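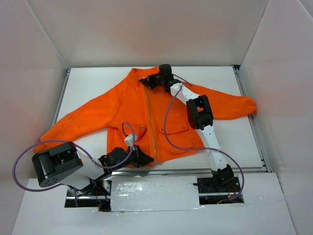 December 19, 2020

Wax and zipper notes, outerwear bench. Writing this up fast before I lose the scraps of paper.

Reproofing first. Test swatches all cut from the same bolt of the Kakitz cotton, washed once, no softener. Two coats of the Cumeo bar on half of them, one coat on the rest. Rubbed in by hand, then hair dryer till the wax went clear. Dryer on low takes forever. On high it smokes a little at the fold lines so I stayed low and put the radio on.

One coat: water beads fine on the flat, soaks in at the crease after a few minutes under the tap. Two coats: beads on the crease too, but the cloth is stiff like a cereal box and goes pale wherever you bend it. Chaimae Ait Brahim likes the pale lines, thinks customers will read them as wear. I don't. We left it there.

Middle road might be one coat all over and a second on shoulders and the tops of the sleeves. That's where the rain sits. Try next week if the swatches hold.

Weights, for whoever redoes this. Dry jacket shell in size M, unwaxed, 563 g on the kitchen scale. After the single coat, nearly 700 g. More than I wanted. The bar goes on thick at the start of each panel and thin at the end, you can feel it with your palm. Warm the bar first. I forgot twice.

Zippers. The Fawzy ones came in and the pull is nice, but the tape is a hair wider than the old stock so the seam allowance at center front is wrong on the pattern. Moved the stitch line in and unpicked the first one. Second one lies flat down to the last few inches and then waves. Pretty sure I stretched the front edge while sewing, same mistake as in August. Stay tape on the edge before anything else. Wrote that on the wall with a marker this time.

Also the bottom stop. On the old zippers you could sew right up to it. On these the needle hits metal if you're not careful. Broke 2 needles, found all the bits except one tip, went over the floor with the magnet. Still missing. Wear shoes.

Thread. Poly core, the heavier one, cotton skips. Stitch length up a notch for topstitching, otherwise it perforates the waxed cloth like a stamp sheet and you can tear it along the line with your hands. Did that on a scrap to check, it tears very cleanly, kind of satisfying, very bad.

Do NOT wax before sewing. Tried it because it seemed easier to get an even coat on flat pieces. Feed dogs clogged, foot dragged, needle came up gummy every few inches. Spent longer cleaning the machine than sewing. If a panel is already waxed, use the teflon foot and wipe the needle with a rag and a drop of white spirit.

Pins leave holes in the waxed stuff and they stay. Clips only. We have 16 decent ones left, the rest have gone slack and slide off. Order more.

Washing. Cut a strip of the one-coat cloth and ran it through a cold cycle with nothing else in. Came out patchy, water goes straight thru on the patches. So the care label has to say sponge clean and mean it. Current draft of the label says "hand wash", that's left over from the Kirnomum order, needs changing before it goes to print. Chaimae has the file.

Smell. The bar smells like crayons for a day and then mostly goes. Hung the swatches by the back door. Don't hang them by the heater, the wax sweated out onto the paper underneath and left a big greasy outline. Iron and brown paper got most of it off the shelf.

Collar stand, quick note. Interfacing on the outer piece only. Both sides is too much once the wax is in, it wont roll and sits up against the chin. Grade the seam hard, trim the corners closer than feels safe, turn with the blunt point turner and stop poking it with scissors (me).

To do:
- swatch with second coat at shoulders only
- front facing pattern, new stitch line, redraw properly and date it
- ask Fawzy for the narrower tape, or whether they'll cut to length
- label wording
- clips, needles, more brown paper
- weigh the next shell before AND after, same scale

Leaving the two-coat swatch folded under the big dictionary overnight to see if the crease cracks.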